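Parallel jaw vs. soft fingertips for cloth on a two-arm bench setup
Forum: Grippers and End Effectors

railbender
Joined the bench folks a while back, mostly reading. I'm trying to decide between two fingertip sets for garment work and would like opinions before I commit to one. Two small arms on a common front rail, white table, red garment laid out flat, folded pile at the back left, white basket at the back right.
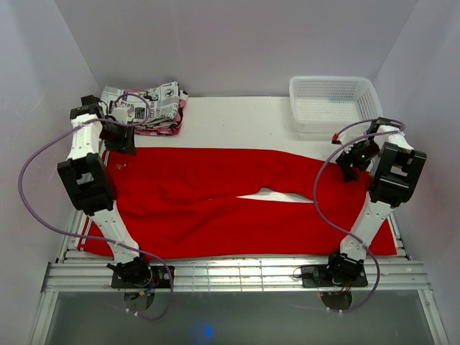

slackloop
Which fingertips are the Hemar ones? And are you running the same set on both arms, or one of each? If it's one of each, your comparison has a side effect built in, and I would want to know that before reading any numbers.

railbender
Same set on both arms, swapped as a pair. Set A is the Hemar rigid tip, narrow, flat pad, hard plastic. Set B is the Cenine soft tip, wider, molded, with ribs across the pad. Gripper body, motor and current limit stay the same for both.

The task is: pick up the far edge of the garment with both arms, fold it toward the rail, release, pull back. A pick counts as good if the cloth leaves the table and stays in the fingers until the release command. I don't score the neatness of the fold.

379 picks logged so far, counting each arm separately. The rigid tips miss more often on flat single-layer cloth. The soft tips almost never miss, but they take too much. They grab the layer below, or a wrinkle next to the one I wanted, and the fold comes out crooked.

moment_arm_22
What is the approach angle? With rigid narrow tips I get most of my misses when the gripper comes in steep and both tips land on the cloth at the same time. Nothing gets pushed into the gap and the jaws close on air.

railbender
It varies. The script sets position and lets the wrist end up where the solver puts it. Near the middle of the table it's fairly steep. Toward the sides it comes in flatter.

moment_arm_22
Then you are comparing tips across a mix of angles. Fix the wrist pitch first. I'd also sort what you already have by table position before collecting any more.

slackloop
Agree on sorting. Disagree on fixing the pitch. If the arm can't hold one pitch over the whole table, then a tip that only works at one pitch is the wrong tip for this arm. The spread is part of the test.

moment_arm_22
It's part of a test. It's the wrong first test. You can't tell a bad pad from a bad approach if both move at once. Run it fixed, then run it loose.

slackloop
Fine, but do run the loose one. I have seen too many gripper comparisons done at a single spot in the center of the table, and the result didn't hold up at the edges.

knurl
Different question. How are you detecting a miss? If it's motor current, thin cloth is hard to tell apart from closed fingers, particularly with a soft pad that compresses anyway.

railbender
Motor position at the end of the close, plus me looking at it. Position works on the rigid set. On the soft set it's useless for one layer - the pad gives more than the cloth is thick. So all the soft data is labeled by eye.

knurl
That is a real weakness in the log. Your two sets are scored by two methods. I'd label the rigid set by eye too and throw out the position reading, or at least keep it in its own column.

A cheap fix on the soft set is to lift by a small amount and check the overhead view for movement at the cloth edge. No extra hardware. It costs you time per cycle, but you only need it for the test.

railbender
Good point about the two methods. The rigid picks have video, so I can go back and relabel them.

pulley_dust
Have you tried leaving the table alone and changing what is on it? Bare hard surface is the worst case for rigid tips. I put 2 mm of closed-cell foam under a cotton sheet and the tips could press down slightly below the cloth before closing. The rigid set went from annoying to usable with no change in the code.

slackloop
That moves the problem to the table. If the thing has to work on a normal surface later, you've tuned for the wrong one.

pulley_dust
Depends what railbender is building. If it's a fixed station, the table is part of the machine and you can do what you like with it. Most industrial fabric handling I've been near does exactly that.

railbender
It's a fixed station. I'd still like to keep the hard white surface for now, as the segmentation depends on the contrast. Is the foam stable enough that the height calibration holds?

pulley_dust
Mine was under a sheet, so contrast will depend on what you cover it with. White should be fine. Height held well enough for picking. It does dent if you leave a clamp on it over a weekend.

knurl
Before buying anything else, try the rigid tips with a strip of thin silicone tape on the inside faces only. Leave the ends bare so they still slide under the edge. I did this on a Villanueva gripper with a similar jaw and it fixed most of the slips during the lift. It does nothing for clean misses.

moment_arm_22
Seconding the tape. Replace it often, as lint kills the grip. I'd also log slips and misses as two separate failures. They have different causes and the single "good pick" number hides which one you have.

railbender
Relabeling with three outcomes then: miss, slip, extra layer. The third one only matters for the soft set so far, but I'll look for it in both.

Next question while I have you. Control side. Both arms are on one controller at present, and I'm thinking about splitting them to one each. When both close at the same time I see a lag on the second arm. It closes late and the cloth has already shifted by then.

slackloop
How late?

railbender
Some 8 ms on average, with the occasional one much longer. The average I could live with.

slackloop
The average won't move cloth. The long ones will. Check whether you're reading back from every motor on every cycle. On a shared bus the reads are usually what cost you. Read the grippers every cycle and the base joints less often.

knurl
Also check whether the writes go out as one grouped packet or one at a time. If they are one at a time, the second arm is always last in line and your right or left side will look worse for no mechanical reason. Swap the order for a few runs. If the bad side changes with it, you have the answer.

moment_arm_22
This ties back to the tip comparison. If the late arm drags the cloth, some of what you logged as a slip may be timing. I'd sort this out before relabeling anything.

railbender
Relabeling is from video, so I can do that part either way. But yes, no new picks until the timing is fixed.

tarebag
Coming in from the other direction: I gave up on closing both at once. Arm one picks and holds, arm two picks, then both lift. It costs maybe a second per fold. I run it on a Jikero controller that is well below what you people would call fast, and timing stopped mattering.

slackloop
Works until arm one has lifted the edge enough to change where arm two should go.

tarebag
It doesn't lift. It closes and stays put at table height until the other one is done. The cloth barely moves with that, at least with rigid tips. With soft tips the closing itself pulls in some material, so I re-image before the second pick.

railbender
That is simple enough to try before splitting anything. I'd have to add a wait state and one more image grab.

pulley_dust
Watch the cables if you add a hold. Mine rubbed on the cloth when an arm sat low for longer than usual, and one loop dragged a sleeve along with it. I ended up tying them higher on the link.

knurl
Leave slack at the wrist when you do that. Tie it too tight and the last joint fights the cable near the end of its travel. It shows up as a position error and you'll go looking for it in the controller.

railbender
Update, Sunday evening.

Grouped writes: they were not grouped. Now they are. Swapped the order first, as knurl suggested, and the late side did change with it. The long delays are gone from the log. I've dropped base joint reads to every second cycle and see no harm from it.

Rigid set, relabeled from video: most failures are misses, few slips. The misses sit mainly near the middle of the table, where the wrist is steep, so moment_arm_22 had that right. Soft set: extra layer is the main failure everywhere, with no pattern by position that I can see.

Tape is on the rigid tips now. Too few picks to report. Fixed pitch run comes next, then loose.

moment_arm_22
What pitch are you fixing it at? If you have the reach, try two values. One will tell you less than you think.

railbender
Two, then. The flatter one may not be reachable close to the rail, I have to check.

slackloop
If it isn't reachable close to the rail, log which cells you had to skip. Otherwise the flat run gets scored on the easy half of the table.

knurl
And keep the soft tips. For thick stuff, towels and so on, I'd expect the order to flip.

tarebag
It did flip for me on towels. On thin shirts I went back to rigid and never swapped again.

railbender
No towels in this set yet. I'll add a few after the pitch runs and post the table with skipped cells marked.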